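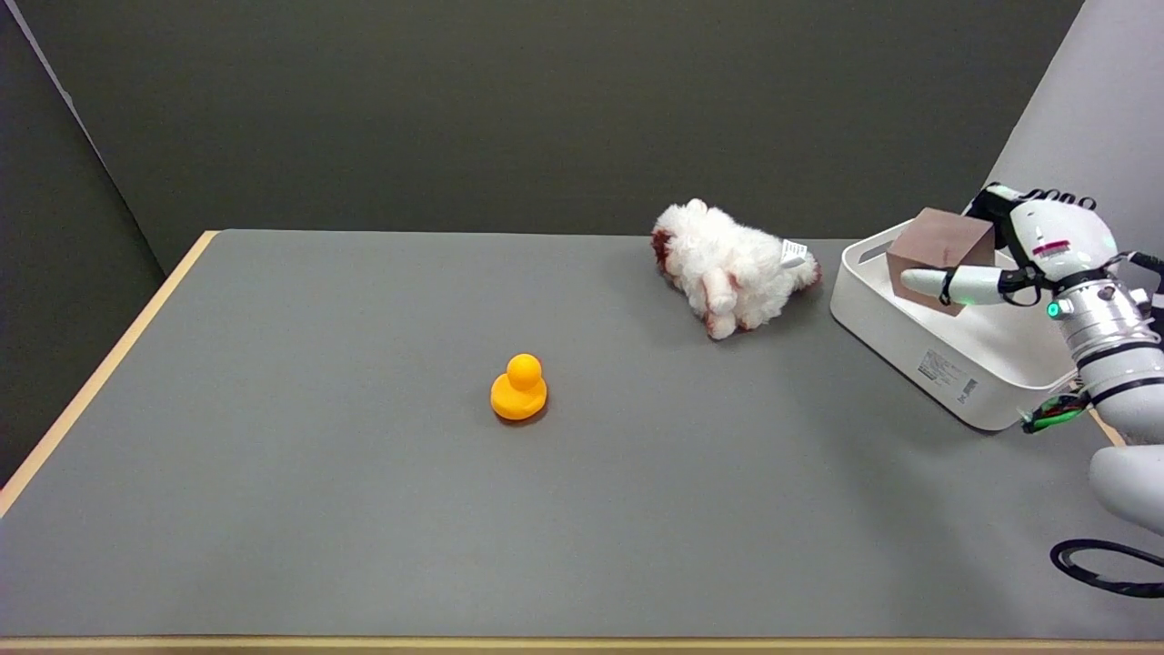 Seguridad de juguetes: ensayos mecánicos y etiquetado
Apuntes de la unidad 4. Octubre de 2023

1. Qué se entiende por juguete

A efectos de la asignatura, juguete es todo producto concebido para que jueguen con él menores de catorce años, sea o no ese su único uso. Quedan fuera los adornos navideños, las reproducciones para coleccionistas adultos y el material deportivo. La duda aparece con los objetos de doble función: un llavero con un peluche colgado, una funda de almohada con forma de animal, un patito de baño que se vende como decoración. En esos casos se atiende al uso previsible y no a lo que diga el envase. El aviso «esto no es un juguete» no libera al fabricante si el objeto tiene aspecto, tacto y tamaño de juguete.

2. Edad de destino

Antes de ensayar nada hay que fijar la edad. Los juguetes blandos rellenos, pensados para abrazar, se consideran aptos para menores de 36 meses, y se les aplican los requisitos más estrictos aunque el fabricante indique otra cosa. Lo mismo suele valer para los juguetes de baño sencillos. Un error frecuente en las prácticas es partir de la edad impresa en la caja y no revisarla.

3. Piezas pequeñas

Se emplea el cilindro de piezas pequeñas, de fondo inclinado. La pieza se introduce sin comprimirla y en cualquier orientación. Si cabe entera, no es admisible en juguetes para menores de 36 meses. El ensayo se hace con el juguete tal como se recibe y se repite con todo lo que se desprenda tras los ensayos de torsión, tracción, caída e impacto.

Atención a los ojos y narices de los peluches. Los bordados no plantean problema. Los de plástico se someten a 90 N cuando la dimensión accesible es mayor de 6 mm. La fuerza se aplica de forma gradual y se mantiene 10 segundos. En el informe se anota la fuerza alcanzada, también cuando la pieza resiste.

4. Costuras y relleno

Las costuras se ensayan con pinzas de tracción, sujetando el tejido a ambos lados. Si se abren, se comprueba si el relleno queda accesible. El pelo largo o rizado dificulta localizar la costura; conviene separarlo con los dedos y marcar el recorrido con tiza antes de colocar las pinzas.

5. Casos para el seminario

Caso A. La marca Dustier comercializa un cordero de peluche con cascabel interior. En el control de entrada se abrió una costura lateral y el cascabel cabe en el cilindro. Redactar la no conformidad y proponer una corrección de diseño.

Caso B. El importador Hegazy presenta un lote de 227 patos de vinilo sin dirección postal en el producto ni en el envase. Indicar qué datos faltan y si el lote puede venderse mientras se corrige.

Caso C. Piswood fabrica encajables de madera para niños a partir de 12 meses. Una de las piezas lleva un pomo pegado. Enumerar los ensayos por orden y justificar dicho orden.

6. Etiquetado

El marcado CE ha de ser visible, legible e indeleble. En juguetes pequeños puede ir en una etiqueta o en un folleto adjunto. Deben figurar además el nombre y la dirección del fabricante, los del importador si lo hay, y un número de lote o modelo que permita identificar el artículo. Las advertencias se redactan en la lengua del país de venta. La etiqueta cosida forma parte del juguete y se ensaya con él.

7. Entrega

El informe tendrá un máximo de 30 líneas por caso, sin contar tablas. Se entrega en papel en el laboratorio Purnham antes de la práctica siguiente. Quien no haya asistido al ensayo de tracción deberá resolver también el ejercicio 3 de la unidad anterior.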